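Asance to Replace Hand-Held Grippers Before Adding Second Robot Arm

Asance will spend its next equipment budget on hand-held grippers and spare parts, and will put off buying a second robot arm until the fall, the company told staff on Tuesday.

The plan covers the Drandine workshop, where workers record everyday handling tasks that are later used to train the company's sorting arm. It sets aside $2,209 for finger pads, threaded inserts and linkages, enough to keep the present grippers running through the summer. New grippers are budgeted at $600 each. The order will go to Mtshali, which supplied the last set. 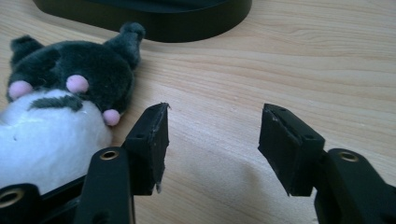

Finger pads are the largest single item in the parts budget. The workshop went through 62 of them last year, well above the 40 it had planned for, and ran short twice. Soft goods such as plush toys make up much of the current work, and pads are now to be swapped on a fixed schedule. Under the old practice they stayed on until someone reported a problem, by which time the top edges could be scuffed and frayed, with a thin strip torn away at a lower corner. The new schedule calls for a check at the start of each shift.

A quote for the second arm, from Fetum, remains open. Asance said it wants a full season of maintenance costs on paper before it signs. Delivery would take about three months from the date of the order, and the workshop would also need a heavier bench and a new power line, neither of which is in this year's budget.

The first parts are due in May.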